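Moving my recipes off paper

My mother's recipes came to me in two shoe boxes and a ring binder with a broken ring. My own were on index cards, in the backs of cookbooks, and in a notes app I stopped using when I changed phones. Last winter I decided to put all of it in one place. It took most of the winter and some of the spring, and I have been asked a few times how I went about it, so I am writing it down.

The final count was 408 recipes. I had guessed it would be fewer than half that. A lot of them are near duplicates. My mother copied out the same date loaf every time she lent the card to someone and didn't get it back, and no two copies agree on the amount of baking soda. I kept all of them and marked the one I make.

I started by photographing everything, and that was a mistake. Photographs of cards are fine as a backup, but you can't search them, and my mother's handwriting is hard enough to read without a screen in the way. After two evenings I had a folder full of pictures and was no closer to finding the plum cake. So I started over and typed them.

Typing is slow but you do get faster. I did it at the kitchen table after supper, one box at a time, with the radio on. I set myself a rule of stopping at ten cards a night, and I broke it in both directions. Some nights I did three and went to bed. The soups went quickly. The pickles and preserves were the worst, with long times and weights and notes squeezed up the side in a different pen.

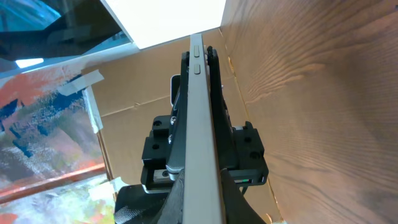
I tried two programs before I settled. The first was called Brukasora, and it wanted every ingredient on its own line with a unit picked from a menu. That is fine for flour. It is no good at all for "butter as for the other one" or "enough milk." The second one let me type whatever I liked into a plain box, with a title at the top and tags underneath, and that is the one I still use. I pay nothing for it. If it closes down I can save everything out as text files, and I check that this still works every few months.

Tags took some thought. At first I had far too many. I had a tag for cakes and a tag for baking and a tag for sweet things, and a sponge had all of them. Now I use the main ingredient, the meal, and where the recipe came from. The last has been the most useful. When I want the lamb with dried limes, I don't remember what it is called, but I know it came from the Kermani cookbook, the one with the cover missing. When I want the oat biscuits I know they came from the church sale at Skundcombe, on a photocopied sheet that has been folded so many times the middle line is gone.

A few recipes I couldn't rescue. One card says only "Disencombe pudding, as usual" and a list with suet, currants and lemon on it, no amounts. We lived in Disencombe until I was nine and I remember a steamed pudding there, but not well enough to say if it is the same one. I have tried it twice with guessed amounts. The first was heavy. The second was better but I don't think it was right – there was something darker in it, maybe treacle. If anyone reading has a pudding by that name I would be glad to see it.

Old measurements need care too. My mother wrote "cup" and sometimes meant a measuring cup and sometimes meant the blue teacup, which held less. I worked out which was which by making things. Pancakes from the teacup come out right and from the measuring cup they don't. I put a note at the top of each recipe I have tested, with the size of pan and the oven setting for my oven, which runs hot.

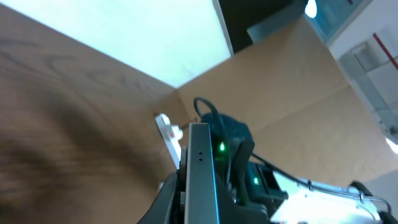 Wood grain and cardboard.

I kept the paper. I know people who scan everything and throw the originals out, and I can see the appeal when shelf space is short, but I wasn't going to do that with these. The cards are back in their boxes with dividers cut from old folders, in the same order as the tags. The ring binder went and its pages are in a new one. The greasy pages are in plastic sleeves.

In the end the whole thing, notes included, takes up less room on a screen than one photograph. I also copied the file to a memory stick and posted it to my sister, who cooks more than I do and has already written back to say the gingerbread is wrong. She says 2,750 grams of flour can't be right for one tin. She is correct, it should be 275, and I have changed it.

I still have the cuttings from magazines to do. They are in a drawer. I may start on those in September, beginning with the bread.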